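Kasby Frosted Bin, open top

Home / Storage / Bins & tubs / Kasby

In stock. Ships from Drerndale. Usually out the door next working day, bit slower in February when we do the stock count.

Sold singly or as a pack of 10. Lids are separate (scroll down).

Quick version

White plastic bin, rectangular, see-through-ish. Meant for shelves, under benches, closet floors, the bottom of a wardrobe. No wheels, no handles that stick out, no label holder. Wipes clean. Stacks when lidded, nests when empty.

Been selling these since the old Candska tubs went away and we get asked for "the white ones" most weeks. Same bin. New name on the box, thats all.

What people put in them

Chargers and adapters. Shoes. Kids' paint stuff. Spare door hardware. Bike bits. One school bought a load of them for headphones. Soft things too, but socks and scarves creep up over the rim and then the lid won't sit, so go one size up for those.

Frosted walls let you tell dark things from light things from outside. You won't be reading small print through them. If you want properly clear, look at the Chege range instead, costs more and shows every scratch.

Loading it

Flat heavy things first, along a wall. Stack them, don't stand them on end. Leave a gap at one side wide enough for your hand or you'll be tipping the whole lot out every time. Tall items in the corners. Cables: one tie each, coil, drop in last.
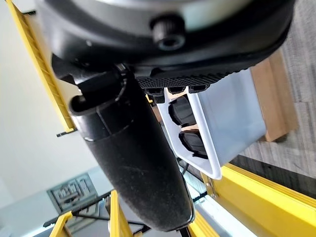 White bin with two black items stacked along the inner wall.

Dark items are easy to find in these, one reason repair benches like them. Small pale things (white screws, wall plugs, beads) vanish. Put those in a zip bag or a jar first, then in the bin.

Tip from Dionysis Deligiannis in our packing room: load the bin where it's going to live. Carry the stuff to the bin, not a full bin to the shelf. He's dropped enough of them.

Details

Color: white, frosted
Shape: rectangular, open top
Height: 19 cm
Weight empty: around 600 g
Lid: not included
Country of origin: see box label
Pack sizes: 1 or 10

Outside measurements are on the drawing in the downloads tab. Measure your shelf before ordering, and measure the depth too, not only the width. Most of our returns are depth.

Lids

Snap lid, same frosted white. Order the same quantity as bins. The older Candska lids do NOT fit, rim is a different shape. People try it anyway. They pop off when you lift.

Without a lid, don't stack full bins on each other. They'll slide down inside and wedge.

Cleaning

Warm water, dish soap, soft cloth. No scouring pads, they leave gray marks on the frosting. Marker pen comes off with rubbing alcohol if you get to it the same day. Sticker glue: cooking oil, wait a bit, then soap. Air dry upside down.

Not for the dishwasher. Not for the microwave. Not for storing loose food, we've never had it tested for that.

Temperature

Keep it under 50 °C. So not next to a heater, not on the back shelf of a van in July. Cold garage is fine but don't drop it when it's freezing, the corners can crack.

Questions we get

Does it smell? A little out of the box. Leave it open overnight.

Can I drill it? Yes. Slow speed, piece of scrap wood behind, masking tape over the spot. Drilled bins can't be returned.

Will it yellow? In direct sun, over time, yes. In a cupboard, havent seen it.

Do you do gray? No. Asked the factory, they want a bigger order than we can shift.

Dividers? Not for this one. Cut-down cardboard works, or the small Kasby trays sit in the bottom with a bit of wiggle room.

Returns

Unused and clean, in the original carton if it's a ten pack. Single bins, any sturdy box. Put the order slip inside. We can't take back bins with labels stuck on them, sorry. Cracked on arrival: send one photo of the crack and one of the outer carton, we ship a replacement, no need to send the broken one back.

Pick up

Drerndale counter is open to the public, side door, ring the bell. Call first for more than one ten pack, we only keep a few made up at the front and the rest are up on the racking.

Goes with

Kasby snap lid, white
Kasby small tray
Chege clear bin, medium
Write-on labels, removable, roll

Page checked 2019-07-25. Prices at checkout.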